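Food Handling and Storage, Unit 2
Session notes: keeping citrus and using the fruit basket
Tutor: Josée Beaulieu

Bring these notes to the practical at Gretari. The kitchen session follows straight on, so wear flat shoes and tie your hair back.

1. Looking at the skin

Small citrus fruit is sold with the peel on and the peel tells you most of what you need. Put one fruit at a time on a plain white surface under good light. Turn it over and look at both ends before you write anything down.

The skin of a small orange fruit is seldom smooth all the way round. One side may be an even dome with fine pitting, while the other is puckered and folded. Check the creases for darker colour. A brownish or olive tinge in a fold goes on your sheet as "marked", and you then press lightly beside it with a clean finger. Firm is a pass. Soft or weeping goes in the reject tray.
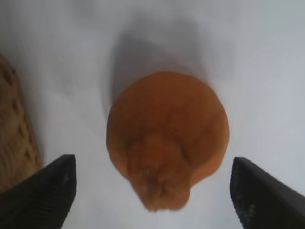 2. Weighing and recording

Zero the scale with the empty tray on it. Work in grams. Mervin Hawthorne's group weighed their first batch at 570 g and forgot the tray, so the whole column had to be done again -- please check the display first.

Write down:
batch number
weight before sorting
weight after rejects are taken out
your initials

Rejects are weighed too. The two figures should add up to the first one.

3. The basket

We use wicker for fruit that will be eaten within a few days. Air gets in through the sides, and a single layer on the base is enough. Do not heap it.

Empty the basket fully before you refill it. Tilt it towards you and check the base and the corners, where bits of leaf and dried peel collect.

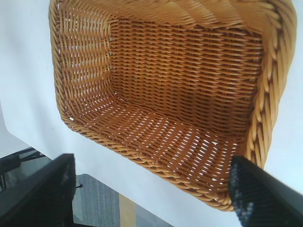 Brush along the strands first and across them second, using the dry brush with the short bristles. Wipe the rim with a damp cloth, well wrung out. Do not soak wicker. If it has got wet, stand it on its side away from the radiator and leave it until the next day.

Check for broken ends while you are there. A sharp strand will pierce the peel, and a pierced fruit spoils the ones touching it. Report it to Gaétan Chan, who keeps the spare baskets.

4. For next time

Read the Hiebert handout on cold storage, first half only. Yatziri Bermúdez will take the session and will want your weighing sheets at the start. Anyone who missed the August induction should see me before using the scale.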